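Robot rules for kids: who keeps the robots safe?

By Perla Camacho
July 25, 2023

Robots are strong. Robots are quick. And robots don't know you're there unless someone has told them how to look. So they need rules. Loads of them!

Not the rules from films, where a robot promises never to hurt a human. Those are made up. Real robot rules are mostly for the PEOPLE who build them and work near them. Boring? A bit. But they stop fingers getting squashed.

What is a standard?

A standard is a set of rules lots of people agree to follow. Like plugs. Your lamp fits the socket at home and the socket at your gran's, because everybody agreed on the shape. Robots have standards too - for how they stop, what signs go near them, who is allowed to press what.

Some are long. The safety book at the Louro workshop in Bolville has 46 pages and the print is tiny.

Rule one: a place for the robot, a place for you

Every robot has a reach. That's how far its arm can go when it's stretched right out. Before anyone switches it on, they work out the reach and mark it. Sometimes with walls, sometimes a fence, sometimes just tape on the floor. Then it's simple. Robot moving? You stay on your side.

Two arms are trickier. They share the same space, so they have to be kept from bashing into eachother as well as into people.
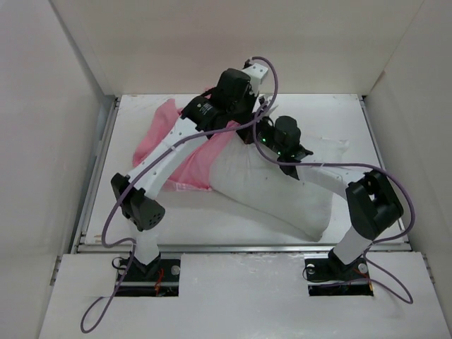 Reading time: 2 minutes

Folding and moving cloth is a hard job for robots. A box stays the same shape when you pick it up. Cloth flops about. So the two arms have to come in really close, closer than you'd want your hand to be. See the cables running along the arms? Good practice says cables get tied so they can't snag on anything, but with enough slack for the arm to bend.

Rule two: a big stop button

Has to be easy to reach. Has to be easy to see, usually red on yellow. Anyone can press it, even a visitor, and you never get told off for pressing it. Ermelinda Godinho, who teaches the robot club at Zultia, makes every new member press it on their first day. All 10 of them last November. Took ages.

Rule three: slow first

New job for the robot? Run it slow. Watch it. Then a bit faster. Cloth jobs get tested slow too, even though cloth is soft - the arms aren't.

Rule four: off means off

Want to fix something or pull out a stuck sock? Switch off the power and lock the switch, so no one can turn it back on while your hands are in there. The person who locks it keeps the key. In their pocket, not on the desk.

Rule five: write it down

Something odd happened? Arm jerked, funny noise, cable rubbing? Goes in the log book, even if it only happend once. The next person needs to know.

Try it at home

Be a robot arm! Sit at a table, keep your bottom on the chair and stretch out. Get a friend to mark how far your fingers go, all the way round, with bits of string. That's your reach. Now ask them to put a teddy somewhere safe.

Next time: Pruvero, and how robots learn to stop when they touch something.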